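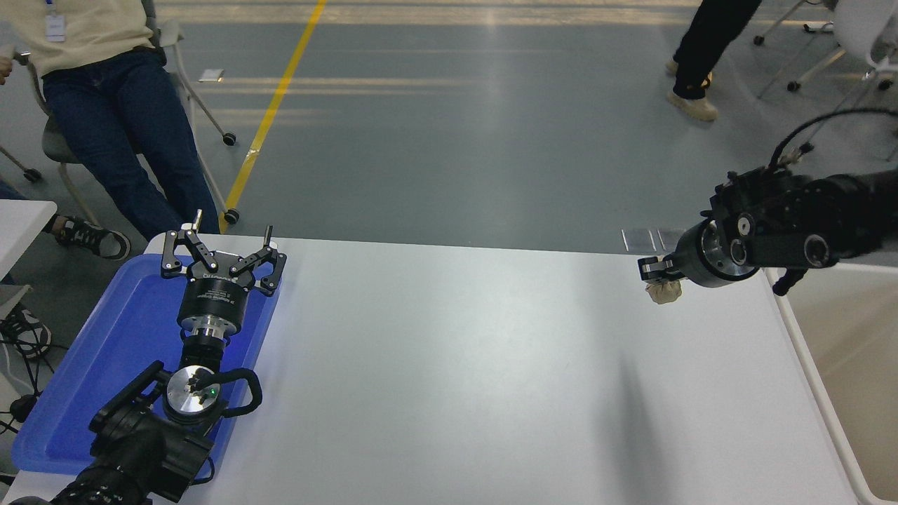 4.2 Meal sharing and the problem of the second visit

Church-run night shelters are usually judged by beds filled. Beds are easy to count and they hold still. Meals are harder, and the four congregations in our study had each settled on a way of counting them that suited whoever held the clipboard. At Varnstead, a plate handed over the hatch was a meal. At Oprea Street, a meal was a guest who sat down, so a man who ate twice was one meal and a man who took soup to the porch was none. We spent most of March getting these two figures to speak to each other.

Once the counts were put on the same footing (one guest, one evening, at least one hot item), the records covered 177 guests across the winter season. Of these, 125 came back for a second evening within 12 days. The remaining 52 did not, and the shelters' own explanations for this leaned heavily on the weather.

Figure 3. Guests returning for a second evening within 12 days, by shelter. Open bars show evenings on which supper was served before the welcome talk; filled bars show evenings on which it was served after.

The order of events in Figure 3 deserves a word. Two of the shelters opened with a short talk and prayer, then ate. The other two ate first. Return visits were higher where supper came first, a finding that will surprise few people who have ever been hungry. The gap narrows a good deal when we leave out evenings on which the talk ran past 30 minutes. Talks were scheduled for ten. We were asked by one host congregation to describe the longer ones as "extended," and have done so in the appendix.

Referral is a second possible reason for the gap. Guests sent on by the Trultico day center tended to arrive with a named contact and a bed already promised, and they returned at much the same rate whichever way the evening was arranged. Guests who walked in from the street were more sensitive to it. As Trultico refers mostly to the two supper-first sites, some of what looks like the effect of stew may be the effect of a phone call. Our numbers are too small to pull these apart, and we have resisted the temptation to try a fourth model.

Bedding, which we had expected to matter, did not. The Brotora scheme replaced the mattresses at Varnstead halfway through the season, and return visits there carried on as before. Guests' comments on the new mattresses were polite. Their comments on the radiators were longer and have been passed on to the building group, together with a sketch one guest drew of the valve.

4.3 Hosts' accounts of a good evening

Interviews with hosts were held after breakfast, when most of them wanted to go home.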